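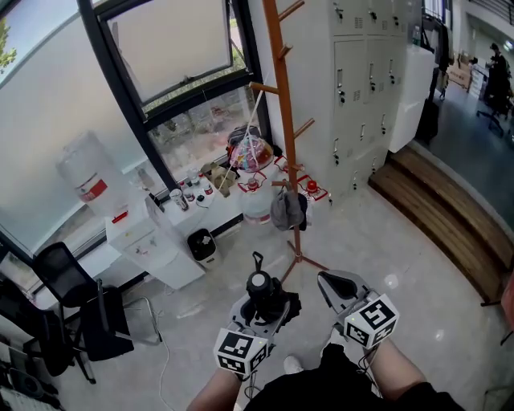 Gray cap on the coat rack.

11 March 2019

I went to see the new solo show at the Stenby last night. The title is Rullside, after the town it takes place in, and it runs through the end of March. I had it mixed up with a different show and was expecting stand-up. It's one person telling a long story about a school board election, and it is funny in places, but it's a play.

The Stenby is the back half of a restaurant. You walk past the people eating, go by the kitchen door, and there's a low stage with chairs set up in rows. Sight lines are bad from the left side because of a post. I sat on the left side. I knew about the post from the last time I was there and still ended up behind it, since I stopped to order fries.

The story goes like this. Rullside has two seats open on its school board, and the narrator runs for one of them because he is angry about a parking lot. He doesn't have kids. He gets six votes at the candidate forum straw poll and decides that's a movement. Most of the first half is him knocking on doors, and the performer plays everybody who answers. The best of these is a retired bus driver who agrees with every single thing he says and then tells him she's voting for the other guy.

The second half is slower. There's a section about the narrator's father that I think belongs in another show. It's well written, and the room got very quiet for it, but when we came back to the parking lot I had lost track of who was suing whom. Then the election results come in, and I won't say how that goes. The last scene is just him stacking yard signs in a garage, talking the whole time, and I liked it a lot.

Skaltus, the company putting this on, did the ghost ship piece at the library a couple of years back. That one had a fog machine and a cello. This one has a stool, a clipboard and one light change, and I think it's better. They don't mic the performer, so if the kitchen is busy you will miss a line here and there.
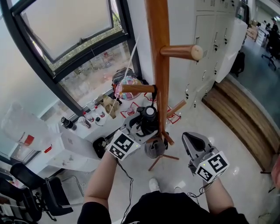 Do you need to buy a ticket ahead of time?
Tickets are sold at the door only, cash or card, and the line moves fast if you get there before the restaurant fills up.

The show starts at 8 and there's no intermission. I was out in time to walk over to Qin for noodles, and they were still seating people. Parking on that block is a mess right now with the water main work - I ended up by the post office and walked.

I have mixed feelings about political theater. A lot of it is made for people who already agree with it, and you sit there nodding along and then go home. Rullside never says which party anybody belongs to, and after a few minutes I stopped trying to guess. Two people in front of me argued about it on the way out, and they'd each decided the narrator was on the other side.

The fries were good. Next up at the Stenby is an improv thing, which I'll probably skip.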